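Grurkance Laundry Cell: Handling Rules in Pictures

The Mustar two-arm unit in the Grurkance laundry cell works to the Jinomby handling rules, revision 3. The pictures on this page go with the sections that operators ask about most. The full text is kept in the binder at the cell and on the Gkikas server under document 3563.

Section 1. Loading position

Set the basket on the floor side of the washer with the door fully open before the arms move in. The door has to stay clear of both wrists through the whole approach. Clothes may be piled in any order at this stage.
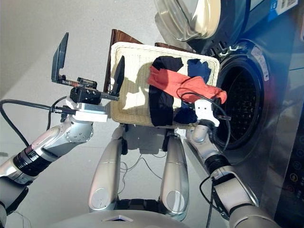
Cables are checked at the start of each shift. Any cable that can reach the clothes or the drum gasket gets written up, and the cell stays in slow mode until a lead operator signs it off. Slow mode is 82 millimeters per second at the gripper.

Section 2. Carrying a tray

Two hands on every tray, one at each side, no exceptions for light loads. Folded clothes go side by side, lengthwise, and are not stacked on top of each other.

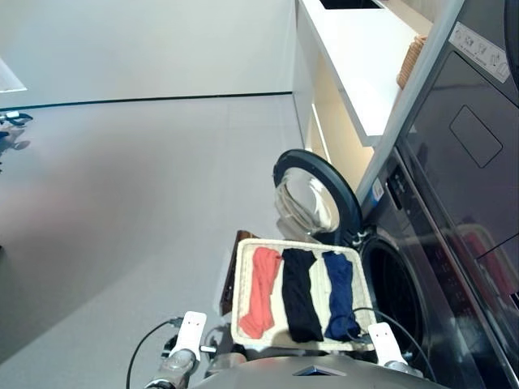
Section 3. Holding at the washer

The tray is held in front of the open door until the operator confirms. The hold limit is 180 seconds. After that the unit sets the tray down and waits for a restart from the panel. People stay on the wall side of the floor marking during a hold.
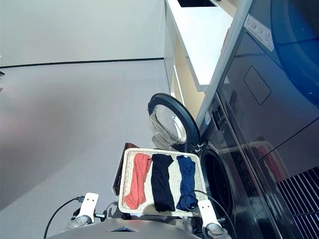
Do not reach over the tray to straighten a garment. Press stop, wait for the arms to lock, then fix it. Sleeves that hang past the rim count as a fault and go in the log.

Section 4. Empty basket check

The wrist camera looks into the basket with the fingers open and touching nothing. The operator views the picture before the basket goes back into use.

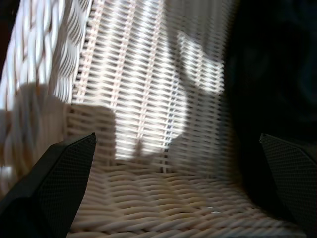
Small items such as buttons and lint are removed by hand with the unit stopped. If part of the basket is too dark to see, repeat the check from the other side. Finger pads are replaced each September, or sooner if the mesh is worn smooth.

Page updated Tuesday, April 16, 2019.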